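Garneo: campsite and cabin listings, cleaned up

Hi, and thanks for stopping by. I keep this dataset because I got tired of planning camping trips with nine browser tabs open, and it grew from there. It's one big table of campgrounds, cabins and caravan sites near lakes, with a second, smaller table of what each place offers.

What's in it

sites.csv has 3714 rows, one per bookable site. A site is whatever the park lets you book on its own, so a powered pitch, a bunkhouse room and a whole cabin all get their own row.
parks.csv has 572 rows, one per park. Join them on park_id.
notes.txt is me rambling about odd cases. Read it if a row looks wrong to you!

Columns people ask about

site_type: tent, caravan, cabin, bunkhouse, houseboat or other. I know "other" is a cop-out (yurts, mostly).
max_guests: what the park says, kids included. Some parks let babies in free and don't count them, and I haven't tried to fix that.
shore_metres: walking distance to the water along a path. Blank means I don't know. Please don't read blank as zero, Idris Trevor did that once and booked his mum a lovely week up a hill.
power: yes, no or seasonal. Seasonal usually means they shut it off before the first frost.
pets: yes, no or ask. If it says ask, ring them.

Where it comes from

Most rows were typed in from park brochures and phone calls. Barbara Śliwiński did nearly all the houseboats, and Waldemar Kalinowski went through the cabin rows and coloured in the gaps on a giant printout, bless him. Prices aren't included and won't be. They go stale in a week and then I get grumpy emails.

Getting started

Unzip it, open sites.csv in whatever you like, and filter on site_type first. If you use the Zultuvo script in the tools folder, it needs both tables in the same directory or it falls over without telling you why. I'll sort that out one of these days. 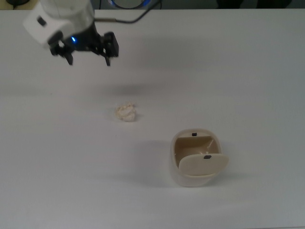

The site maps are the part I'm proudest of, even though only 6 parks have them so far. Each one is traced from the paper map you get at the gate, with the site numbers matched to site_id. If you'd like to trace one for your favourite park, lay the map on a broad, plain white table like this one before you take your picture, so the edges of the paper are easy to find, and send me the biggest file you've got. Dillis is next on my list, then Espinoza if I can get hold of a map that hasn't been folded to bits.

Known problems

Accents in park names go funny in older spreadsheet programs. Open as UTF-8.
4 parks have changed hands and may have renumbered their sites.
Houseboats have no shore_metres, for reasons I hope are clear.

Next update is planned for January. Corrections are welcome any time, just include the park_id.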